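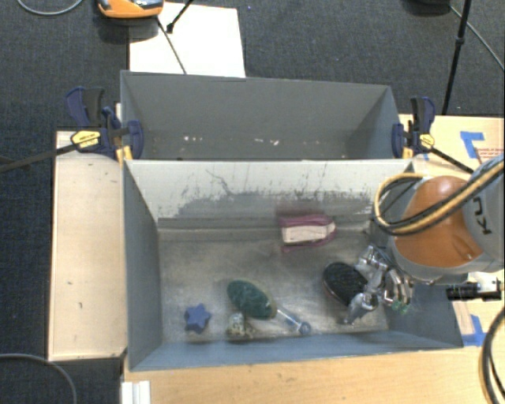 Open day, bin cell – May 29, 2018

Doors at the Semirholm end opened on time, which put the visitors slightly ahead of us. Bình was still sweeping the corridor. Trilok had the first group by the coats and was telling them about the history of the building, a subject he knows very little about, and he kept it going for a good ten minutes. I owe him a lunch.

Cell was running by the time they got in. Same layout as the dry run: two bins end to end, clamps at the join, arm on the right. I had wanted to retape the table first but Tín said leave it, every time I retape something we lose a morning. Left it.

Objects

Lụa picked the mix for the front bin. Blue star, the brush with the green head and the see-through handle, the pink thing with the cream face, the black oval, plus the lumpy beige one that none of us will claim. I asked for something dull to start with, a box maybe. She said people don't drive out on a Tuesday to look at a box. Fair.

The brush is still the one to watch. Head and handle want to be grasped as two different objects, and the handle lets the light through, so the depth gets vague right where you would like it to be firm. The black oval is dark and the fingers are shiny and between them the segmentation has opinions. I said "challenging reflectance" to the Bristow people and they wrote it down.

Runs

Three groups, 90 picks planned for the day, split evenly. We did not get to 90. Group two asked so many questions that Tín paused the arm and just talked, and nobody in that group seemed to mind. The pick counter said 719 at close but it had not been reset since the practice sessions, so that number means nothing and I am writing it here so that I don't find it on a sticky note in a month and believe it.

Eight drops that I wrote down. Most of them the brush, knob end first. One was the star, on a grasp that looked perfect from where I stood. Diệp thinks the thumb closes a little late when the wrist is turned far over. I think the star has rounded points and a grudge. We will check the thumb.

Questions from visitors, the ones worth keeping

– Why is the bin so scratched? (Use. Then a follow-up: does it matter to the camera? Yes, some. The shiny floor gives us ghosts, and so does the worn paint on the far wall. Should measure this properly.)

– Could it sort laundry? Asked in every group. Tín has a polite answer now. Mine needs work.

– How does it know how hard to squeeze? Best question of the day, from a kid in the last group. Diệp drew finger torque curves for her on the back of the sign-in sheet, so we no longer have a readable sign-in sheet.

– A man from Leclerc wanted the cycle time. Trilok gave him one. I would like to know where he got it.

What I'd change

Stand people further left. From the arm side they see a lot of orange joint cover and very little grasping. Put the monitor with the grasp candidates where they can see it too; half of group one thought the pauses were crashes. (One was a crash.)

Run the Tundis planner build from last week next time. I swapped to the new one the night before and spent group one listening for it to do something stupid.

Fewer cables on the table side – Bình has offered. I said yes before he could think about it.

To do

Reset the pick counter. Thumb timing, Diệp and me. Matte liner for the front bin, ask Lụa what is left in the cupboard. Email the kid's school the torque plot, redrawn. Find out what cycle time we promised Leclerc.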